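# Chapter 4: Colour, Tape and Other Quiet Instructions

I once spent a whole wet afternoon in June watching people fail to leave a library. It was the branch at Kusstead, I was supposed to be revising for a statistics resit, and my table happened to face the exit. Two doors stood side by side, same glass, same long steel handles, and one of them was locked. Person after person walked up, pulled the locked one, pulled it harder, went a bit pink and then tried the other. By the time the rain stopped I had done no revision at all, and I'd filled three pages with little tally marks (213 people, if you want the number, and 69 of them chose wrong first).

I failed the resit. I did get a career out of it, though, so I can't complain too much, and that notebook is the reason this chapter exists!

The last chapter was all about signs with words on them: how big the letters should be, how far away you can read them, what happens when you stick fourteen of them on the same noticeboard. This one is about the things in a building that tell you what to do without saying a word. I'll call them **quiet instructions**. You'll find other names in other books, and some of those names are very grand, but I've used this one with my first-year students for ages and they seem to remember it. 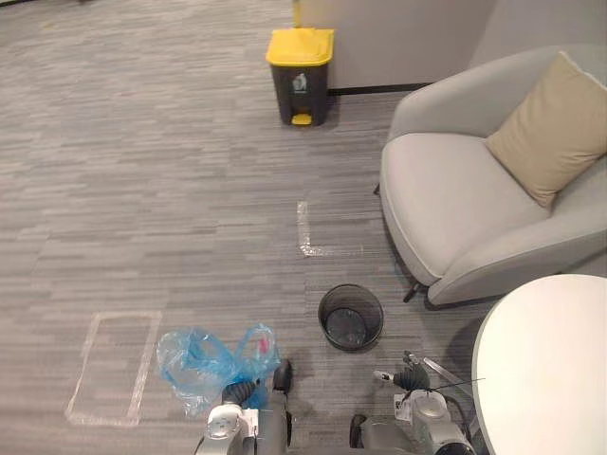 Waste is a good place to start, as everybody has to throw things away and hardly anybody wants to think about it. When I ask a new group to design a bin for an office, they nearly always begin with the label, and I get long and beautiful labels with lists of what may and may not go in. Then we look at how people really walk up to a bin, usually mid-conversation with a sandwich wrapper in one hand, and the label drops down the list rather quickly. Take a dark grey bin with a bright yellow lid, and a foot pedal in the same yellow. The little recycling-style icon on the front is small, and you might well miss it as you cross the room. The yellow you won't miss. And with the pedal matching the lid, your eye gets a hint that the two belong together: foot down there, opening up here. I like that very much. It's the sort of small link I want you to begin noticing everywhere, on cookers and taps and ticket machines.

My friend Lungile Lekota teaches the workshop half of this course, and she disagrees with me about colour. Her view is that I lean on it far too heavily. Plenty of people don't see colour the way I do, and a coloured lid means one thing in one town and something else in the next. She's right, and I've rewritten this chapter twice because of her. So please keep her objection in your head as you read, and have a go at Exercise 4.3, which she wrote and which is harder than any of mine.

Her favourite story is about the staff canteen at Weldu, where she worked before she came to us. They bought new trays in two colours, red and green, purely because the supplier was short of red. Within a fortnight people had decided that green trays were for vegetarians. No one had told them so! There was even a complaint when somebody put a sausage roll on one. Give people a difference and they'll find a meaning for it, whether you meant one or not. We'll come back to this in Chapter 6 under *accidental signals*.

Floors are my own great love. A line on the ground is about the oldest quiet instruction there is, and it's still one of the cheapest. Think of a hopscotch grid, a parking bay, a badminton court, the edge of a station platform. You can walk straight over any of them, and yet mostly you behave as if they were solid. Rosalba Mazza, who ran the stores at Killotard for years, told me she could move a whole team's habits with one roll of tape and an early start. She also told me that a line goes on talking after you've stopped needing it, so you have to peel the old ones up, and that peeling is a dreadful job.

Before you turn to the first section, try the warm-up. You don't need any equipment beyond a pencil.

1. Pick a room you use every day and sit in it for ten minutes. Write down anything that tells you what to do without using words.
2. Put a star next to the ones somebody clearly meant, and a question mark next to the rest.
3. Look down. Note any line, strip or change of surface on the floor, and say what you think it's asking of you. Worn and scuffed ones count too.

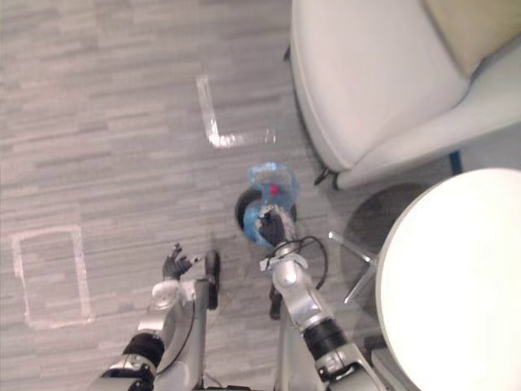 ## 4.1 Lines you could step over

Let's begin with the plainest case, a single straight line on a floor, and ask why anyone pays it the slightest attention.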